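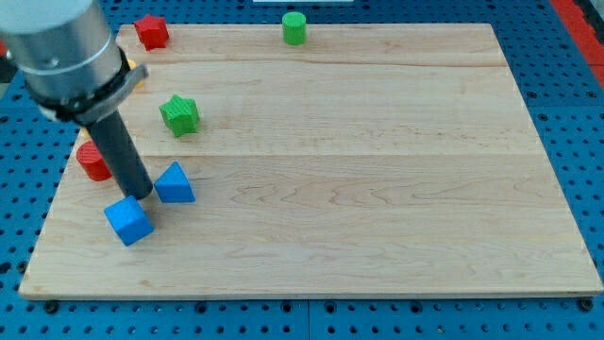
Korden Buys Its Way Into the Kitchen Aisle

12/16/19 | By Staff Writer
Share 108 Comments 4

Search stores, brands, topics

Korden has agreed to buy Plamby, the housewares chain that has spent the past two years looking for an owner with deeper pockets. The sale is expected to close in February. The companies did not disclose the price.

The deal gives Korden 387 stores, most of them in strip malls and small downtowns where the company has never had a presence. It also gives Korden a customer it has struggled to reach. Plamby shoppers come in for one thing, a saucepan or a set of towels, and they come in often. Korden's own stores sell furniture and large appliances, and a typical household visits only a few times in ten years.

Plamby opened its first store as a discount outlet for discontinued dishes. It grew quickly after 2000, when it began selling goods under its own name and dropped most of the closeout merchandise. Store brands now account for the bulk of what is on the shelves. Former suppliers say the switch made the chain more profitable and also harder to run, as it had to forecast demand a full season ahead and carry the stock itself when it guessed wrong.

It guessed wrong on several occasions. A line of colored cookware filled the warehouses for more than a year and was finally sold at a loss. The company closed its weakest stores, froze hiring at its head office and put off the replacement of a checkout system that store managers had been complaining about for years.

Gosevex, the investment firm that owns most of Plamby, first tried to sell it to Coman, a grocery operator that wanted the leases more than the business. Those talks ended over the summer. Coman would have kept the better locations and converted them to small food stores, and the Plamby name would have gone away.

Korden says it will keep the name. Plamby will run as a separate division with its own buyers, and its head office will stay where it is for now. Distribution will be combined first. The two companies have warehouses within a short drive of each other in several states, and closing the duplicates is where most of the promised savings are supposed to come from. Korden has not said how many warehouse jobs will be cut.

The checkout system is also on the list. Korden plans to move Plamby stores onto its own software in stages, starting with the smallest locations and leaving the busiest ones until after the next holiday season.

A harder question is what happens to prices. Korden is used to high margins and slow sales, and Plamby lives on the opposite. Suppliers to both companies expect to be asked for better terms once the purchase is final, and a few have already been told to hold off on signing new contracts until then.

108 shares | 4 comments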